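Juli 2022

Eigentlich wollte ich heute um elf im Bett sein. Jetzt ist es halb zwei und ich tippe das hier noch schnell runter, weil ich sonst nicht schlafen kann: Hellow hat das Update für Ralleck rausgehauen, und Meredith ist endlich spielbar! Meredith!! Die alte Lotsin, die seit dem Prolog immer nur über Funk zu hören war und von der ich dachte, die kriegen wir nie zu Gesicht.

Also natürlich sofort runtergeladen (81 Prozent, und dann hing der Balken eine halbe Ewigkeit, ich hab in der Zeit abgewaschen) und ab nach Cendwood, da fängt ihre Quest an. Man muss beim Händler am Sägewerk den Kompass kaufen, für 3.080 Münzen, so eine Frechheit. Ich hatte genau 300. Also erst mal zwei Stunden Pilze verkauft und Wölfe verhauen. 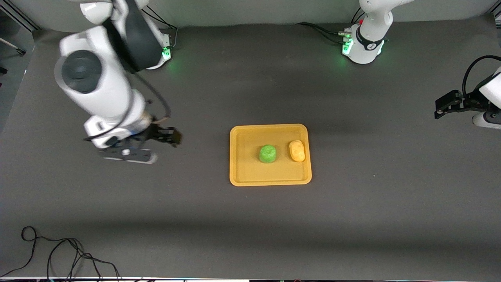 Chiharu war im Voicechat dabei und hat sich schlappgelacht, die hat ihr Gold ja seit dem Frühjahr gehortet wie ein Drache. Geliehen hat sie mir trotzdem nichts. Dafür hat sie mir verraten, dass man mit Meredith im Nebel langsam gehen muss, dann hört man die Glocken und findet die Abkürzung zum Turm. Allein wäre ich da nie draufgekommen, ich renne ja immer überall durch.

Wie sie sich spielt? Zäh am Anfang. Sie schlägt langsam zu und beim Ausweichen stolpert sie fast, das hat mich die ersten drei Kämpfe echt wahnsinnig gemacht. Aber ab Stufe 65 kriegt sie die Laterne, und die ist so schön! Das Licht bleibt kurz in der Luft hängen und die Gegner laufen da einfach rein. Justinas Kuusk hat im Forum geschrieben, das sei völlig übertrieben und werde bestimmt im August wieder abgeschwächt. Mag sein, der meckert bei jedem Update. Bis dahin hab ich meinen Spaß.
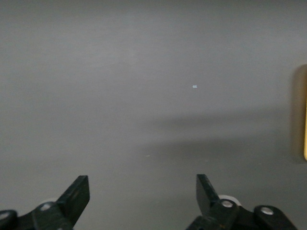

Den Turmwächter hab ich übrigens nicht geschafft. Sechs Versuche, beim letzten hatte er noch so ein winziges Fitzelchen Leben und ich drück vor lauter Aufregung auf die Karte statt auf den Heiltrank. Ich hätte den Controller fast ins Kissen gebissen.

Morgen nach der Arbeit geht's weiter, Chiharu will um acht online sein. Vorher muss ich noch einkaufen, Kaffee ist alle und die Katze hat auch nur noch eine Dose.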